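Distia Household Learning Center
2020-06-26

The Center is today publishing its revised guidance on small-item storage in shared rooms. The main points are set out in this thread for residents, instructors and partner organizations. Replies will be read by our program office.

The guidance was prepared by Rochelle Ormsby and Faustino Olvera, with review by Hiu-tung Chou. It replaces the text issued in April, which dealt only with shelving and left tabletops out entirely.

Scope. The guidance applies to study rooms, craft rooms and the shared kitchen at the Simine building. It does not apply to private rooms or to the supply closet, where the existing rules remain in force.

Tabletops. A shared table is to be left clear of personal items at the end of each booking. Items that belong to the room may stay on the table only if they are held in a container. A stack of loose papers held down with a mug does not meet this requirement.

Containers. Rooms may use open baskets, lidded boxes or trays. The Center has no preference as to color. Each container should be small enough for one person to lift when full, and should carry a label on one side.
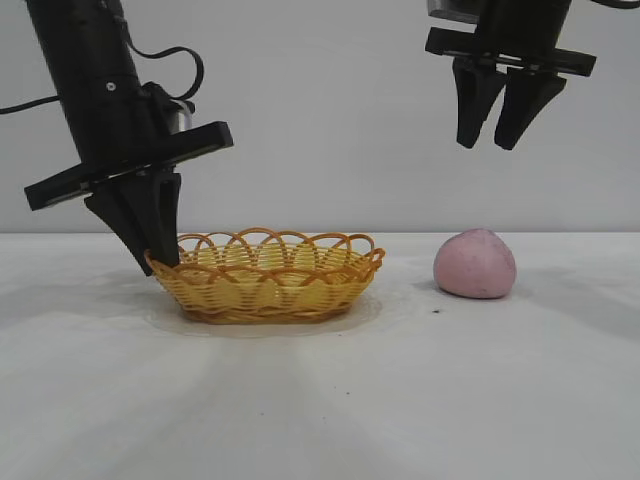 Open baskets remain the most practical choice for items in daily use. Residents told us that lids were being removed and left on chairs, and that boxes with lids were being used as extra table space. A woven basket on a white tabletop is easy to find from the doorway, and its contents can be checked without moving anything else. We recommend one basket per table as the standard arrangement.

Position. The basket should stand well back from the edge of the table while the table is in use. When a booking ends, it should be returned to its usual place so that the next group can find it. Please do not store baskets on the floor — they interfere with cleaning and have been a tripping hazard in the craft room.

Contents. A table basket is intended for things used at that table: pens, tape, scissors with covered blades, cloths, measuring tapes. Food is not permitted, whether wrapped or unwrapped. Batteries and chargers should go to the front desk.

Weight. Several baskets at Simine were found to be too heavy to lift safely. If a basket contains more than 20 items, it should be sorted and the surplus returned to the supply closet. Brisa Ponce will provide a second basket on request where the work of the room requires one.

Care of woven materials. Dust with a dry brush. Wipe marks with a cloth that has been wrung out well, and let the basket air-dry before refilling it. Woven baskets should not be soaked or placed near a radiator. Check the rim and handles for broken ends, which can catch on sleeves and scratch the table.

Care of white tabletops. Use a soft cloth and mild soap. Abrasive pads dull the surface, and the damage cannot be corrected. Ink should be reported the same day — our staff have the correct cleaner and residents are asked not to try their own.

Labels. Printed labels are available in 2 sizes from the front desk. The label should give the room number and the purpose of the container. Names of individual residents should not be used, as this has led to disagreements over who may open a basket.

Unclaimed items. Personal belongings left in a shared basket will be moved to room 206 and held for 3 weeks. Ezequiel Robles maintains the list of items held there, and claims may be made in person at any time during office hours.

The full text is available at the front desk in print, in regular and large type. Questions about the craft room should be addressed to Faustino Olvera. Questions about the shared kitchen should be addressed to Rochelle Ormsby.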